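## 4.3 Teaching a drawer pick

Applies to the Imach arm with the two-finger gripper, software build 426 or later. Finish section 4.2 (homing and joint limits) before you start.

1. Park the cart in front of the arm and lock its castors.
2. Pull the drawer out to its full travel. A half-open drawer leaves too little clearance for the wrist.
3. Place one soft, round item on the drawer floor. Fruit works well. Keep it a hand's width from the side walls.
4. On the pendant, select **Teach > Container > Drawer**.
5. Jog the wrist over the drawer at an angle, then open the fingers.
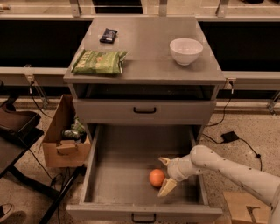

6. Lower the gripper until one finger is beside the item and below its widest point. Press **Mark**.
7. Set grip force to 3 for fruit and other soft goods. The factory setting is 5, and it will bruise a ripe peach.
8. Close, lift straight up and press **Mark** again.
9. Save the pick under a name you'll recognise later. Names can't be changed once a routine uses them.

**Note:** Objects on top of the cart don't need to be cleared, but the planner treats them as obstacles only if you rescan after moving them.

**Caution:** Keep hands out of the drawer while the pendant light is amber. The arm can still move - amber means paused, and it will resume without a tone.

If the arm stops with fault 2000, the wrist has touched a drawer wall. Jog up, clear the fault and repeat from step 5 with a steeper angle.

Revised 2026-03-19, B. Fikre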